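Varard Questions Storage Claims in Home Furniture Ads, Asks Sellers to Show Their Math

NOSTMONT, February 27, 2019 - Varard, a maker of tables and shelving for small homes, today released a short paper taking issue with the way storage furniture is sold. The company looked at 54 product listings from 11 sellers, its own included, and found that the phrase "doubles your space" appeared in 27 of them. Only 2 said what had been measured.

Varard does not believe a box can double anything. A box takes up room. Put it on a table and there is less table. The company would like ads to say so, and it plans to start with its own catalog, where the words "space-saving" will be dropped from every item that can't back them up.

The paper, titled "Where Did the Room Go?", also takes a hard look at the current fashion for sorting small things into smaller containers. Varard sells such containers and expects to keep selling them. It doubts that most buyers need as many as they are told to buy, and it found no listing that suggested buying fewer.

Wooden tabletops, with blocks or a box on them.

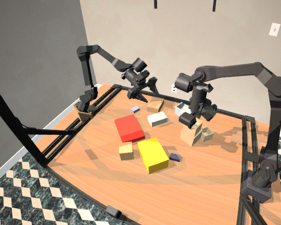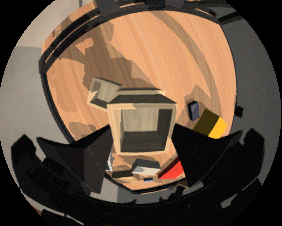
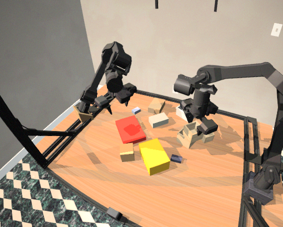
Sellers often answer that the buyer can read the dimensions. Varard checked that too. Outside measurements were easy to find. Inside measurements, the ones that decide whether a thing fits, were often missing or buried in a file that had to be downloaded first. Wall thickness was hardly ever given. A shopper who wants to know if a stack of paper will lie flat is left to guess.

The company is just as doubtful about the Tukatard label, a storage rating now showing up on some furniture tags. Varard applied for the rating, read the rules and withdrew. The score rises with the number of compartments, whatever their size, so a drawer cut into useless slots beats a plain one. Until that changes, Varard will leave the label off its products.

Starting in September, all Varard listings will carry inside and outside measurements side by side, along with the floor or table area each piece covers. The Ortuño shelf line will be first. Prices will not change.

The paper is free at the Varard showroom in Nostmont and can be requested by mail.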